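Notebook, Thursday, December 24, 2020
Blur filter, second try (bedding set)
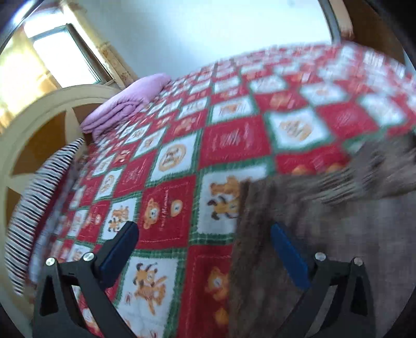 OK so the question for today was whether throwing out smeared frames before training helps the pose tracking or just starves it. I've been going back and forth on this since October, when we ran the first version of the filter on the Durrani recordings and it happily ate nearly everything with a fast wrist turn in it. Back then I scored each frame as one lump, one sharpness number for the whole thing, and I'm now pretty sure that was the mistake. Take the patchwork blanket clip: the square with the bear head and the lettering is good enough that I can more or less read "Sweet Moments" off it, while the far upper right of the same blanket has gone to red and pink streaks. One number for that is useless! It comes out as "meh" and gets dropped, and there goes a perfectly nice patch of texture close to the fingers.

So the new version cuts each frame into tiles and scores them one at a time, and the tracker only takes features from tiles that pass. A frame gets tossed only if fewer than 20 tiles survive. (I tried 30 first, too greedy, it was killing the plain wall views again.) I also mask out the gripper arms before scoring, which I should have done ages ago. They sit still relative to the lens, so they're always crisp and they were pulling the scores up for frames that were junk everywhere else.

Ran it on the Skollow subset, 222 clips, bedding and soft stuff only. Old filter lost the track in 30 of them. New one loses it in 20. Not a miracle but I'll take it, and the ones it rescued are mostly big tilts over printed fabric, so at least the story hangs together. It kept almost 4,000 more frames too.

Things that still bug me:
- Checks and repeating prints. Tiles pass as sharp and then match to the wrong square one row over. Sharpness does nothing for this, needs a separate fix.
- Bright windows. The pane is blown out but its edge scores really high, so it sails through. Cap the score on saturated tiles?
- Plush cloth looks soft even when the camera is slow. Can't tell fuzzy fabric from blur with this score, so I need to bring in the gyro.

The Plavusach box ran out of disk halfway through and I had to restart the second half, same settings, same seed. Logs are in the Ikovska folder under tiles_v2, ignore tiles_v2_old. Next up is the gyro check on the 20 that still fail, then the same run on the kitchen clips.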